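Breakfast at the long table

The owner of the Milcombe guest house starts work at half past five, and by the time we sit down to talk she has already been on her feet for four hours. She has run the place for eleven years. Before that she cooked in a works canteen, where she made 900 breakfasts a week and, she says, never once saw anyone eat one.

"You put it on the counter and it went," she says. "I wanted to see where it went."

The guest house has a small dining room with plain walls and one long table. There is no menu. Guests are asked the night before whether they want eggs, and the toast comes anyway. I ask whether people complain about the lack of choice.

"Some do. Mostly the ones who've come from the hotel at Cerholm, where there's a buffet. I tell them I can do eggs properly or I can do eleven things badly. They usually have the eggs."

She fries them in butter over a low heat, with a lid on for the last minute. Her bread comes from Baran, the bakery at the bottom of the hill, and she buys it a day old on purpose.

"Fresh bread is no good for toast. It goes hard on the outside and stays damp in the middle. I had an argument with them about it when I started. They thought I was after a discount." She stops to think. "I did get the discount."

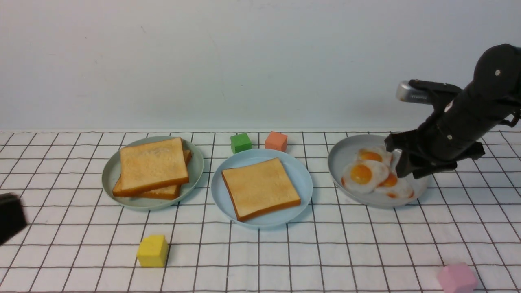
Plates are something she has opinions about. The first set was white and came with the building, and she disliked it from the start. When she replaced it she bought seconds from the Zisitach pottery, a few at a time, in whatever colours were going. Toast goes out on the sage green or the sky blue, and fried eggs go on the light grey, where the orange of the yolks shows up well. She keeps the eggs on a plate of their own so that the toast stays crisp and people can help themselves.

"If you put an egg on toast for somebody, you've decided for them," she says. "My mother did that. By the time you got to it, the bread was wet."

The table is covered with a white cloth printed in a grid of thin dark lines. She bought a length of the fabric for 40 pounds and hemmed it herself, badly, on a borrowed machine. She has thought about ironing it every day and decided against it.

I ask about money. The cooker was the biggest expense, at 1149 pounds, and she put off buying it for two winters. The old one had a ring that would only work on full – "fine for a kettle, hopeless for an egg". Repairs had already cost her 800 pounds by then, a figure she still seems cross about.

July is her busiest month, and she doesn't take bookings for groups in it any more. Walkers want feeding at six, families at nine, and the toast has to be made for each of them as they come down.

"I won't make it ahead. I've tried it in the oven, under a cloth, in a rack. It's cold toast whichever way you do it."

Her own breakfast is at ten, when the last guests have gone up to pack. One slice, plenty of crust, and marmalade if there's any left. She doesn't eat eggs.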